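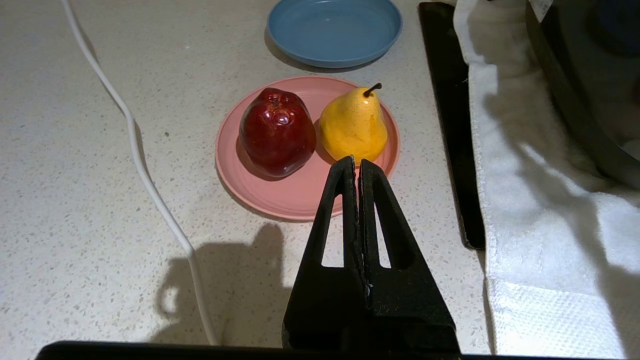

Student Project Report: A Kitchen Counter Pick-and-Place Arm
Corina Fankhauser
Shared workshop, Paltley
2019-07-18

Starting point

My project partner Severin Hauser wanted an arm that sets out a snack and clears it away again. I wanted to know if a cheap home build could do even one part of that well enough to be worth the counter space. My guess was no, and I still mostly think so.

The build

The arm is a Zullunico kit with a two-finger gripper and a small camera at the wrist. We threw out the kit's control program and wrote our own, around 2,000 lines, a lot of it copied from Severin's older Binine project and never cleaned up. The task was to move an apple and a pear from one plate to another.

What went wrong

The fingers come to narrow points. That looks good in the kit brochure, but a pear is fat at the bottom and thin at the top, and a grip a little too high slides right off. We lost a week to this before we admitted the camera mount had also slipped. Glossy fruit gave us trouble too. The program picks out objects by color, and a bright highlight on the apple could split it into two pieces, so the arm would go for the wrong spot. Moving the lamp helped. I don't count that as a fix, and Severin does.

Results

Our last session had nine tries with the apple. Two failed. Severin calls this a success rate we can show people. I would point out that the plates started in the same place each time, and that one of us kept a hand near the off switch. We did not run a proper set with the pear.

What is left

Rubber pads for the fingertips are on order from Riedl. In October we plan to repeat the test with the plates moved between tries, and with the lamp wherever it happens to be. Until then I would not let it near a glass.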